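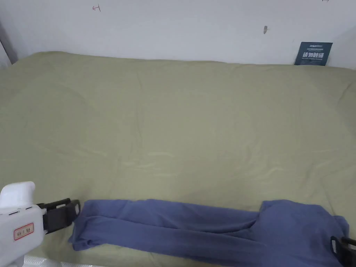
## 4 首次安装与充气设置

本章适用于 Keltia 211 型气垫床及随附的 Palten 外置充气泵。安装前请先读完第 3 章的电源要求。床垫可以直接放在地面上，也可以放在平板床架上；排骨架的板条间隙超过 5 厘米时，须先垫一层硬质衬板。

### 4.1 选择位置

1. 清扫地面，用手摸一遍，确认没有砂粒、订书钉或翘起的木刺。
2. 床垫与暖气片、电暖器之间至少留出 60 厘米。
3. 床头一侧可以靠墙，但充气泵所在的一侧必须留空，方便取下软管。
4. 确认插座就在泵的旁边。不要使用卷线盘，也不要把电源线压在床垫下面。

> **注意：** 地暖房间内请先关闭该区域的地暖，或将床垫架高使用。长时间受热会使接缝处的材料变软。

### 4.2 展开床垫

1. 拆开包装时不要用刀片沿封口直划，请从侧面的撕口处打开。
2. 将床垫连同包装一起放到床头位置，向床尾方向滚开。
3. 找到印有箭头的一面，箭头朝上，指向床头。
4. 在室温下平放 2 小时再充气。冬季刚从车内或仓库取出的床垫，建议放置过夜。
5. 检查两个阀门：充气阀在床尾右侧，放气阀在它下方。放气阀应完全拧紧。

运输折痕在第一次充满后会逐渐变浅，不影响使用。

### 4.3 连接充气泵

1. 把泵放在平整、干燥的硬质地面上，橡胶脚朝下。
2. 将软管的宽口插入泵体，顺时针转到卡住。
3. 将软管的窄口插入充气阀，推到底，听到一声轻响。
4. 插上电源。泵上的指示灯应为白色常亮。如果闪烁，请拔下电源，重新插接软管。

> **警告：** 泵的进风口不得用毛毯、衣物或床罩遮盖。泵工作时请勿让儿童单独留在房间内。

### 4.4 首次充气

1. 按住电源键 3 秒，泵开始工作。
2. 用“+”和“−”键选择硬度。档位从 1 到 22，出厂设置为 12。
3. 首次充气请选 15 档，充到泵自动停止。床面上不要放任何东西。
4. 保持充满状态 8 小时。材料在这段时间里会有轻微伸展，床面变软属于正常现象，并不代表漏气。
5. 再次启动泵，补气到您需要的档位。

体重较轻或习惯侧卧的用户可以从 9 档试起，每晚调整一档。两人使用时，请两人都躺下后再微调。

泵连续运转不得超过 10 分钟。达到时限后泵会自行停机，须冷却 30 分钟才能再次启动，冷却期间按键无反应。

### 4.5 铺设床罩和床单

1. 先套防滑底罩，再套床罩，四角都要拉到床垫底边以下。
2. 床罩的拉链头应收进床尾的布袋里，避免刮到床垫表面。
3. 床单请选深度在 30 厘米以上的款式。普通平铺床单也可以使用，四边多留一些，塞到床垫下面。
4. 铺好后从中间向两边抹平。充气泵和软管必须露在外面。

床罩可用 30 度水温机洗，不可烘干，不可漂白。深色床罩前两次请单独洗涤。

### 4.6 设置夜间补气

夜间补气功能会在压力低于设定值时短时启动泵，每次不超过 20 秒。

1. 同时按住“+”键和月亮键，直到显示屏出现 **n1**。
2. 用“+”键选择允许补气的时段：**n1** 为全天，**n2** 为 9:00 至 21:00，**n3** 为关闭。
3. 按一次电源键保存。

浅眠的用户请选 **n2**。断电后此项设置会保留，时钟则需要重新校准，步骤见 6.2 节。

### 4.7 检查漏气

如果床垫在伸展期结束后一夜之间仍明显变软，请按以下顺序检查：

- 放气阀是否拧紧，密封圈上有没有头发或线头。
- 软管窄口是否插到底。
- 房间夜间温度是否大幅下降。
- 接缝处涂少量肥皂水，观察有无连续气泡。检查后用干布擦净。

直径 3 毫米以内的小孔可用随附的 Ninh 补片修补。修补前把床垫放空，贴好后压住 12 小时。接缝处的漏气不能自行修补，请联系售后。

### 4.8 登记与保修

在包装盒侧面可以找到序列号，请把它抄到本手册封底。通过 Endgate 服务页面登记后，充气泵的保修延长至 3000 个工作小时，床垫本体的保修期不变。累计工作小时数可在泵的菜单 **h** 项中查看。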